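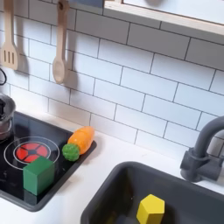 Wondancombe, 23rd May

Print this page | E-mail this page

Pre-run check, gripper comparison, Holten vs. Schouten
Checked by: J. Chevalier

1. Emergency stop, both arms – OK.
2. Controller firmware matches on both – OK. Log 433.
3. Objects out: green cube, carrot, yellow hexagonal block – OK. Block starts in the sink.
4. Glare on cooktop – COMMENT. Surface is glossy and the cube reflects in it. Check depth readings before the first grasp.
5. Clearance at faucet – COMMENT. Holten fingers open wider. Approach the sink from the left.
6. Finger pads – FAIL, Schouten. Worn after almost 2,000 cycles. Replace, then repeat item 6.

Next full inspection: September.

Print | E-mail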